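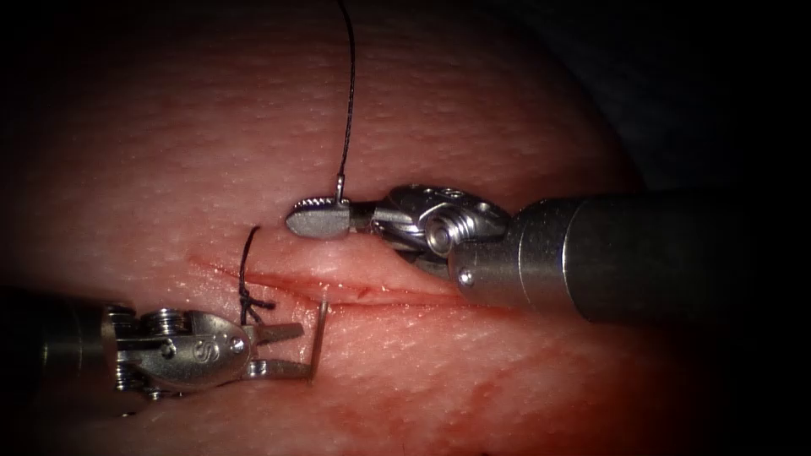

Rizal Majimbun has been doing close-up magic for 23 years and has never owned a stage. He works restaurants, the odd wedding and, on the first Sunday of the month, the back room of a pub called the Drostholm, where he sits at a card table and takes whoever comes. I met him there before the doors opened, while he was still deciding which pack to use.

We were supposed to be talking about Halance, the coin routine he released in the spring. We got to it in the end, but he wanted to begin with the table.

"People buy a trick and then think about where they're going to do it," he said. "I think you should know the table first. This one is too low for me and it has a lip. If I lap a coin here it hits the lip one time in four. So I don't lap here."

Halance is a four-coin assembly. The coins start at the corners of a cloth and gather under one playing card. Anyone who has read a beginner's book on coins knows the plot, and Majimbun doesn't claim otherwise. What he says is different is the pace. In most handlings the coins travel one at a time, with a reveal after each. In his, the first goes alone, there is a long stretch of talk, and the other three have gone by the time anybody thinks to check.

"The work is finished very early," he said. "After the first coin you have nothing left to do except behave normally, and that is the bit people find hard. They want to do something. They fiddle with the card. I had a man send me a video and he touched the card seven times, and I wrote back and said, touch it twice."

He learned the basic form from Nokuthula Coetzee, who ran a small magic shop called Vudier until the lease came up. Coetzee still teaches, and she joined us halfway through the afternoon with a carrier bag of old lecture notes she wanted him to take off her hands. I asked her what he had been like as a student.

"Fast," she said. "Much too fast. He could do everything in the book and you couldn't follow any of it. I don't mean you were fooled. I mean you didn't know what had happened, so there was nothing to be surprised by."

Her remedy was to make him perform with the moves taken out. For several months he had to sit across from her and do every routine with an extra coin in plain view, cheating openly, saying the lines at the right moments. If it was dull to watch like that, she sent him home to rewrite the words.

"I hated it," Majimbun said. "I'd spent all that time on the palm and she wouldn't let me use it."

"It was a perfectly good palm," said Coetzee. "It wasn't going anywhere."

He now asks his own pupils to do the same thing, though for weeks and not months. He thinks most of them skip it.

The notes for Halance run to 74 pages, which is long for a single effect. Coetzee thinks it is too long and told him so. He says a good third of it is script, printed in full with the pauses marked, and that he would rather someone had too much than had to guess. There is also a chapter on what to do when it goes wrong. I asked how often it goes wrong.

"Coins clink. That's the main one. Two coins talk to each other under the card and everybody hears it. You can't pretend they didn't hear it. So there's a line for that, and if you use the line you lose the last reveal, but you keep the rest. It's a fair swap."

He would not let me print the line.

On the subject of props he was brisk. The coins are ordinary ones, old enough to have lost their shine and matched by hand for weight. New coins are slippery, he says, and they catch the light from the wrong side of the hand. He isn't against gimmicks and uses a shell in another routine, but he kept it out of this one so that the spectators could handle everything afterwards. They rarely do. He thinks a magician who knows the coins can be examined sits differently in the chair.

The cloth matters more to him. He tried a good number before settling on a close-up mat with a short, firm pile, and he cuts it smaller than it comes. "The big mats make you reach. When you reach, your sleeve comes up and your elbow comes out, and people look at your elbow. Bring the corners in. You can do the whole thing inside the width of your shoulders."

I had wondered about the pub. The light is yellow and there is a fruit machine on the other side of the wall. Surely there are better rooms. He agreed that there are. He did a season at Son, a restaurant with proper lamps over each table, and says he got lazy there. People had paid a lot for dinner and were inclined to like whatever turned up next to it.

"In here they've paid for a drink. If they're bored they go and stand at the bar. You find out which lines are too long."

Coetzee put in that he had cut the opening of his card set in half after two months at the Drostholm, and that it should have been cut years before. He nodded and went on shuffling.

They disagree about teaching by video. Majimbun released a download along with the notes, filmed from over his own shoulder and from the front. Coetzee would have left it at the notes. Her view is that a student who learns from a page has to work out the timing alone and ends up with their own, while a student who learns from a film ends up with the teacher's, down to the way he scratches his chin.

"I've seen three people do your chin," she told him.

"It's cover," he said. "The chin's there for a reason."

"They don't know that. They're doing it in the wrong place."

He conceded the point about the chin but not about the film. Some of the finger positions took him two pages to describe and he still had letters asking which finger. With the film the letters stopped. He has thought about issuing the two separately, with the notes first and the film sent on a month later, but he expects people would complain.

I asked what comes next. He has a card routine that he has been performing since December and doesn't want to name yet. It uses a force, and he has tried several. The classic force is the one he would like to use every time, but he says he hits it when he is relaxed and misses it when someone he respects is watching, so the routine has been built to carry on either way. If the wrong card is taken, the spectator gets a different ending and never learns there was another one.

"Which ending is better?" I asked.

"The wrong one, at the moment. That's what's holding it up."

Coetzee wanted to see it. He said the doors were opening soon and she could see it with everyone else. She took the chair by the wall, the one with the worst angle for him, and put the carrier bag under the table where he would have to take it home.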